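Bench and Hand Tool Check – Back Workroom, Zamcombe
Monday, February 10, 2025
Checked by: Haiyan Luo
Copy to: Jianhua Kong
Last check: December

Mark each line OK, FIX or N/A. Comments go under the line they belong to. Anything marked FIX needs a name next to it before the sheet is filed.

1. TABLE SURFACE

1.1 Top clean, no grit, glue or oil: OK
Wiped down at the start of the shift with the mild cleaner. Please don't go back to the Standia spray. It leaves a film and small parts slide on it.

1.2 No splinters or raised edges: OK
Ran a gloved hand along the near edge and both ends.

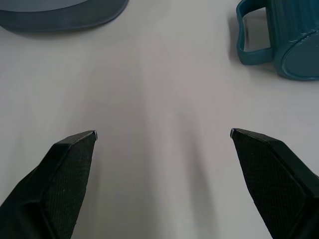 1.3 Top does not rock or shift under load: OK
Leaned on all four corners. The back left foot was adjusted in December and has held.

1.4 Seam between panels level: FIX (Kong)
There is a small step at the seam. It is not enough to catch a sleeve but it will catch a pencil, and it collects dust. Jianhua to loosen the back panel, push it square and tighten again. Ten-minute job.

1.5 Load label readable: OK
Label under the front rail, asset number 3899. Corner is peeling. I pressed it down and will replace it if it lifts again.

2. HAMMER

2.1 Head tight on handle: OK
Held the handle and tried to twist the head by hand. No movement. Do this every time, not only at inspection.

2.2 Striking face free of chips and mushrooming: OK
Looked at it under the lamp and felt around the rim. If you find a chip, the hammer goes in the red bin. Do not grind it.

2.3 Claw – both prongs straight, no cracks: OK
Checked the bottom of the notch as well, where cracks usually start.

2.4 Handle free of cracks and splits: OK
The orange part of the handle is easy to check because a crack shows dark against it. Wipe it first. Dirt can look like damage and the other way around.
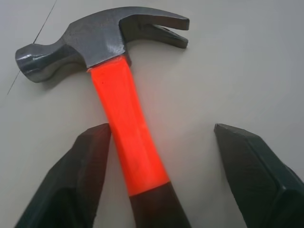
2.5 Grip not loose or torn: OK
Squeezed it and pulled toward the end. It stays put. The old hammer failed on this line, so I am a bit strict about it.

2.6 Right tool for the work: OK with comment
Small nails and light prying only. Crate lids go to the loading area where the long bar is kept. Somebody has been opening Xie crates in here and the staples end up on the floor.

3. LOOSE ITEMS ON THE TABLE

3.1 Only items needed for the current job: FIX (Luo)
Too much mixed together. Heavy tools and light household items should not share the same part of the table. A hammer knocked off the edge can break a toe, and it only has to be nudged once.

3.2 Heavy tools away from the edge: OK
The rule is 16 inches in from the front edge for anything with a steel head. Measure it if you are not sure. 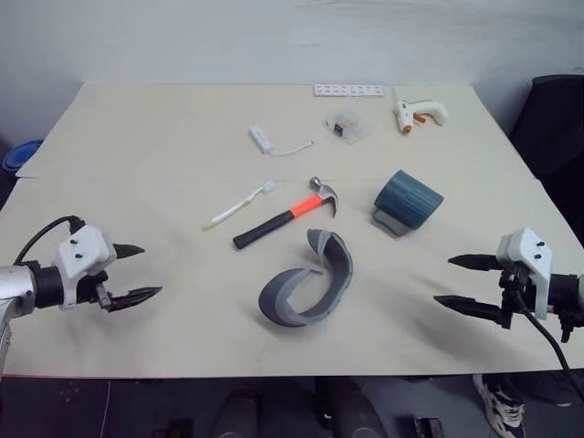 Items 3.1 and 3.2 – hammer on the table with other everyday objects.

3.3 Cups empty before they go on the table: OK with comment
No drinks on this table, including water. Cups used as work items are to be dry and kept with the rest of the set. Drinking cups stay on the shelf by the door.

3.4 Personal care items kept out of use: OK with comment
A toothbrush that has been on the work table is a work item from then on. Don't take it home and don't put it back in the wash area. Mark the handle with a strip of tape if there is any chance of a mix-up.

3.5 Items picked up from the floor: OK
Dropped tools get looked over before they go back in use. Same lines as section 2.

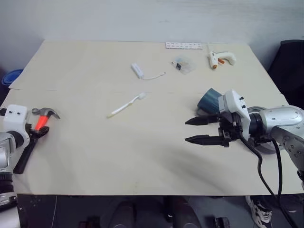 4. POWER AND CABLES

4.1 Cables undamaged along their full length: OK
No cuts or flattened spots. Go slowly where a cable bends over an edge.

4.2 Cables clear of the walkway: FIX (Kong)
Anything hanging over the front or side needs a clip at the table edge. We have a bag of 20 clips in the second drawer.

4.3 Power strip in date: OK
The Voltico strip was tested in December. Total load is well under 1000 watts with everything running.

5. LIGHT AND FLOOR

5.1 Light even, no glare on the work: OK

5.2 Floor dry and swept: OK with comment
Found two staples near the wall. See 2.6.

5.3 Broom and dustpan in place: FIX (Luo)
Dustpan missing. Borrowed one from the front office for now.

Open items: 1.4, 3.1, 4.2, 5.3
Seam and cable clips to be done together, with the table cleared first. I will sort the loose items into two trays the same day and recheck sections 1 and 3 when Jianhua is finished.

Signed: H. Luo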